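Reviews > Lighting > Desk lamps > Tredholm

Search reviews Go

Tredholm adjustable desk lamp, black

I've had the Tredholm for a good few months now and I'm still fond of it, which I can't say for the last two lamps I bought! It's a plain black thing with a conical shade and an arm you can shove about with one hand. I was after something for close work (mending, small screws, reading the tiny print on labels) and for that it's lovely. The light is even and it doesn't make my eyes ache by teatime.

The joints are the best bit. My old Fimus drooped if you so much as looked at it, but this one stays put, even with the shade tipped right back. I do that a lot in the evenings – you point it up at the ceiling and get a nice soft glow over the whole room.

Grumbles? The switch is stiff, and the flex is far too short for a big room. I ended up buying an extension lead the same week. The shade gets dusty on the inside as well, and it's a fiddle to wipe.
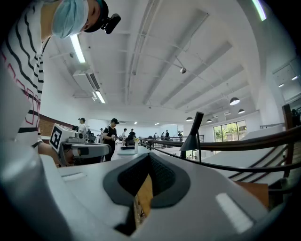

I paid 36 pounds for mine from Flendine and it came well packed, with a spare bulb in the box. I'd have another one for the bedroom, though I'd want it in a lighter colour if they ever make one. Four stars, the missing one is for that flex.

Contact us | © Lodhi Reviews | Back to top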